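### 4.2 Footwear tidying and the attendants' workload

At the Sudley residence, shoes are returned to an open rack beside the garden window at each shift change. Before deployment, attendants did this by hand, bending to floor level for every pair. Themba Mthembu coded 1484 placements from the Flurnus task log for September. 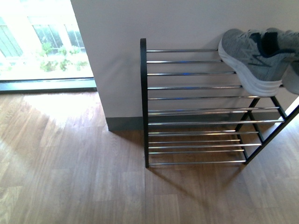
**Figure 3a.** Rack with athletic sneakers on the top shelf, overhanging the front rail.

Overhang was logged as a minor fault. Attendants corrected it without being asked, and 40 such corrections were entered as unplanned work.

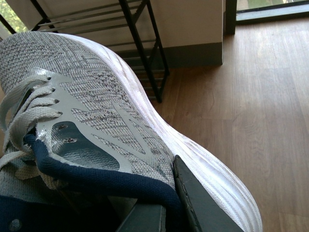 Staff interviews dealt mainly with responsibility for damage. Two attendants had assumed that any mark on a shoe would be attributed to them. The protocol therefore required wear to be noted at pickup, including small items such as the brown scuffs on the dark heel panel, and the grasp point to be recorded with it, in this case near the heel.
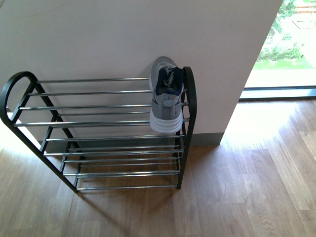

**Figure 3b.** One sneaker at the right end of the rack, heel forward.

Single-shoe states were harder to interpret. The Oltley display reported them as "in progress," and attendants waited beside the rack until the label changed. Waiting time was not counted as labor in the original staffing plan.
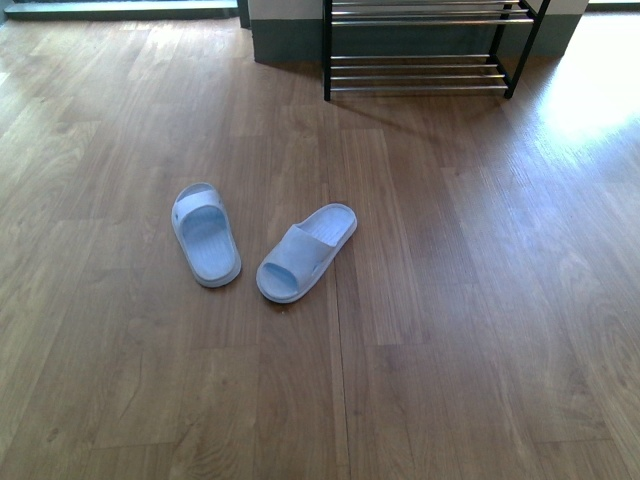 **Figure 3c.** Slippers on the floor, toes converging; lower tiers of the rack empty.

Slides and slippers were excluded from the first 400 trials and remained a manual task. Attendants now handle fewer pairs per shift, but those left to them are the ones on the floor.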